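The Two-Switch Rule

Buppha Ratanaporn had the draft open at the paragraph on success when Wiroj came in with his coat still on.

"You rewrote four point two," he said.

"I moved a comma."

"You moved it and then you took out the word 'fully.'"

She had. The old sentence said that a trial counted as a pass when the lever was fully in the commanded position. The new one said that a trial counted as a pass when the lever was in the commanded position. She had taken the word out at ten at night because she could not say what it added, and she had been told many times at Wita that a standard should not contain words nobody could test.

"Fully is how Nollport got away with it last year," she said. "They said their lever was fully down as far as it wanted to go."

Wiroj hung his coat on the door. He ran the simulation side of the office. There were 22 tasks in the household set and he had built most of them: drawers, faucets, jar lids, a cupboard door that everyone hated. The switch task was number 8. A plate with two switches lay on a tabletop, and the arm was told which one to flip and which way. The other switch was supposed to stay where it was. It was the second part that people had been arguing over since December.

"Charoen wants to see a case," he said. "He's not going to sign off on wording. He wants to see what the wording does."

"When?"

"He's on the call now."

She pulled a chair over so they could both fit in front of the screen. Charoen Limsakul was in the Tuststead office, where the heating was out, and he was wearing a hat. His sister Mayuree was beside him with a notebook. She handled the labs that sent in their results, and so she was the one who got the phone calls.

"Show me one you'd fail," Charoen said.

Wiroj opened the Ruangrit submission. Ruangrit was a small outfit that had sent in 134 runs of the switch task, all clean by the log. He stepped into one of them and stopped it, and put the wrist view up for the others.

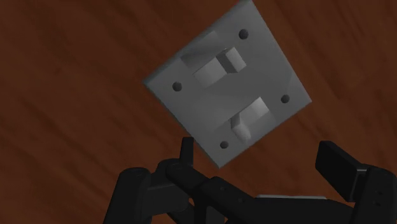

Task 8, wrist view. Upper and lower levers in opposite positions.

"So the plate's crooked," Charoen said.

"The plate's turned on purpose. We turn it differently each run. If you leave it square they learn the square."

"Fine. What was it told to do?"

"Lower switch, down," Wiroj said. "Leave the upper one up."

Charoen leaned toward his camera until the hat filled most of his window. "The lower one's down. The upper one's up. What's wrong with it?"

"Maybe nothing," Buppha said. "That's the question. Where did it start?"

Wiroj read it off the log. At the start of the run both levers had been up. The lower one went down at the first attempt. On the way out the arm caught the upper lever and knocked it down too. Then it came back, pushed the upper lever up again, and left. The log recorded the final state, and the final state was correct, so the log recorded a pass.

"It fixed its own mistake," Charoen said. "I'd hire it."

"It turned off the hall light while somebody was on the stairs," said Mayuree.

That was the first thing she had said on the call. She wrote something in the notebook and did not look up.

"It's a grey plate on a brown table," Charoen said. "There aren't any stairs."

"There will be. That's what people buy the certificate for."

Buppha scrolled to four point three, which was the paragraph about the other switch. She read it aloud. The non-target control shall be in its initial position at the end of the trial. She had written it herself two years before, in an afternoon, when there were six tasks and no one outside the building had heard of any of them.

"By that, Ruangrit passes," she said.

"Then they pass," said Charoen. "You can't fail a lab on a rule you haven't written yet. If you want a different rule, write it and put it in the next edition."

"I agree," said Buppha.

Wiroj turned to look at her. He had come in expecting to be on her side and he wasn't sure now which side that was.

"You agree?"

"They read the document and did what it said. I'm not going to call them up and tell them we meant something else. But I don't want another year of it going out like this."

They talked about the new rule for most of an hour. Wiroj's first version was that the other switch could not be touched. Buppha didn't like it. A finger could brush a lever and do no harm, and in the simulation a contact could be reported when two surfaces were only very close. They would be failing runs for something no person standing in the room would notice. Wiroj said that a person standing in the room would notice a lot less than she thought.

Charoen's version was that the other switch could move if it was put back quickly. Mayuree asked how quickly. He said one second. She asked what was plugged into it. He said he didn't know, it was a switch, it could be anything. She waited, and after a while he said all right.

The version they got to was Buppha's. The non-target control shall not change state at any time during the trial. Contact that does not change its state shall be recorded and shall not by itself be cause for failure. She typed it while the others watched, and it looked longer on the screen than it had sounded.

"Define state," said Charoen.

"Up or down."

"And halfway?"

Wiroj laughed. He said the lever in the model didn't rest halfway. It had a spring value and it went to one end or the other. Real ones mostly did too, unless they were old.

"My mother's kitchen has an old one," Mayuree said. "You can balance it."

"Our mother's kitchen," said Charoen.

"You never turn the lights off, so you wouldn't know."

Buppha wrote that a control which had left its resting position and passed the midpoint of its travel would be taken to have changed state. She put midpoint in the list of terms. Then she went back up to four point two and looked at the place where "fully" had been. If there was a midpoint for the one switch there had to be something for the other, or a lab could push the target lever a hair past the middle and claim it. She wrote that the target control should be at rest at the end of its travel. That was what "fully" had been trying to say.

"You could have left the word in," said Wiroj.

"I could have."

They broke for lunch. Wiroj ate at his desk and went through the rest of the Ruangrit runs with a script that looked for any change in the upper lever, in or out of order. He had told himself it would be a handful. When it was done he sat and looked at the number, and then he walked over to Buppha's desk with the sandwich in his hand.

"Ten," he said. "Ten of them knock the other one and put it back."

"Always the same way?"

"On the way out. Every one. It's got a habit of leaving low across the plate. When the plate's turned far enough, the other lever is in the way."

"So they could fix it."

"They could fix it by lifting before they leave. It's a small change. They don't know it's happening, I'd bet. They're reading the same log we were."

She thought about it. The pass stood; she had said so in front of Charoen and she meant it. There was a line in the procedures about notes to submitting labs, which allowed the office to pass on anything observed that did not affect the result. In two years they had used it once, to tell a lab that its dates were in the wrong format.

She called Theerawat Yensuk at Ruangrit a little after three. He picked up on the first ring and she could hear that he thought it was bad news.

"You passed," she said. "The letter's coming. This is something else."

She told him about the ten runs. He was quiet, and then he asked for the run numbers, and she read them to him slowly and he read them back. He asked whether they were going to be listed anywhere.

"No. Under the current edition there's nothing to list."

"And under the next one?"

"Under the next one those ten would fail."

"When's it out?"

"There's a comment period first. You'll get the draft the same day as everybody else. You can tell us it's a bad rule, if you think it is."

"I don't think it is," he said. He sounded tired. "We put one in a real house last month. A friend's house, only to try it. She said the porch light kept blinking. We were looking at the wiring."

Buppha wrote down "porch light" and the word "wiring" next to it.

"Could you put that in a comment?" she asked. "In writing, with what you saw? It would help more than anything we've got here."

"It makes us look stupid."

"You can leave the name off. We take them without names."

He said he would think about it. She thanked him and hung up and added the call to the file, with the time, and what was said, and that no change had been made to the result.

Wiroj had started on the log. It would have to record every change now, for every lever, with the step it happened on, and the old submissions would not have that unless somebody went back and replayed them. He asked whether they were going to go back. She said to leave the old ones alone until the draft was out. He said the cupboard door had the same problem, if you thought about it. So did the stove knobs.

"Don't tell me about the stove knobs today," she said.

At five Mayuree sent the page back with two corrections. One was a missing article. The other was in the margin beside the new four point three, where she had written that "at any time during the trial" ought to say when the trial began, and that Nollport would certainly ask.

Buppha opened the draft again and went looking for the paragraph on starting.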